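# Hanging, Storing and Caring for Leather Jackets in Shared Cloakrooms

Guidance sheet for offices and study centres, issued by the Welitz Buildings Service. Revised April. 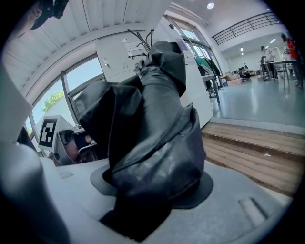 One reader of the previous edition wrote to ask whether a leather jacket should be on a hook at all, having always been told that only a shaped hanger would do. A hook is acceptable for the length of a working day, provided that the jacket is hung by its loop and the weight falls evenly. A shaped hanger is required for anything longer. The two cases are treated separately in this sheet.

## Before hanging

1. Empty all pockets. Keys and telephones pull the lining down and leave a lasting bulge in the front panels.
2. Close the zip or buttons to half their height. A jacket left fully open tends to slide to one side.
3. Wipe off rain with a soft, dry cloth. Do not rub.
4. Turn the collar down and smooth it with the flat of the hand.

## Hanging on a coat rack for the day

Hold the jacket by both shoulders and let it drop to its full length. Find the loop inside the neck and place it over the hook. If the loop is broken or missing, use a hanger; the collar itself should not be pushed over the hook, as the point will mark the leather and the mark seldom comes out.

Choose a hook that allows the hem to hang clear of whatever is underneath. On a small rack standing on a table or counter, a full-sized jacket will usually reach the surface and gather in folds. This does no harm for a short visit. Over several hours the folds begin to set, and the jacket should be moved to a taller rack or a rail.

Racks with a round base must be loaded evenly. Leather is heavy, and a single jacket on one side can tip a light stand. Where two jackets are to be hung, use opposite arms. Scarves and umbrellas should go elsewhere.

Stands of the Drostbridge pattern, which are supplied to most of our buildings, have a base plate that unscrews for cleaning. Check that it has been tightened before the stand is put back into use.

## Storing for longer periods

A jacket that will not be worn for more than 7 days should be taken off the rack and stored as follows.

- Use a wide hanger with rounded ends. Wire hangers are not to be used.
- Cover the jacket with a cotton bag. Plastic covers hold moisture and must be removed, including those returned from the cleaner.
- Leave a hand's width between garments on the rail.
- Keep the rail out of direct daylight. Black leather fades along the shoulders first, and the change may pass unnoticed until the jacket is seen beside a new one.
- Keep the rail away from radiators and hot pipes.

Rail space in the Cliltow store is 900 mm per bay. A bay of this width should not be asked to hold winter coats and leather together.

## Removing creases

Most creases fall out without treatment if the jacket is hung properly overnight. Where they remain:

1. Hang the jacket on a wide hanger in a room of ordinary warmth.
2. Ease the creased area gently between both hands, working from the middle of the panel outwards.
3. Leave it for a full day and look again.
4. If the crease is still plain to see, lay a clean cotton cloth over it and press with an iron on its lowest setting, without steam, for a few seconds at a time. Try a hidden part of the hem first.

Sleeves are best treated by filling them loosely with plain white paper. Newsprint may stain the lining.

Suede and unfinished leather must not be ironed. Owners should take these to a specialist.

## Cleaning and conditioning

Dust the jacket with a soft brush, paying attention to the seams beneath the collar. Marks may be removed with a cloth that has been dampened and well wrung out. Household sprays and furniture polish are not suitable.

Rocha cream, which is held in the stores cupboard, may be used on smooth black or brown leather 2 times a year. Apply a small amount with a cloth, allow it to sink in and wipe away the remainder. The jacket should not be hung against other clothing until the surface is dry to the touch.

## Items left behind

Jackets found on racks at closing time are to be placed on a wide hanger, labelled with the room number and taken to the front desk. They should not be folded into the lost property box. Owners may ask after missing items on extension 3385.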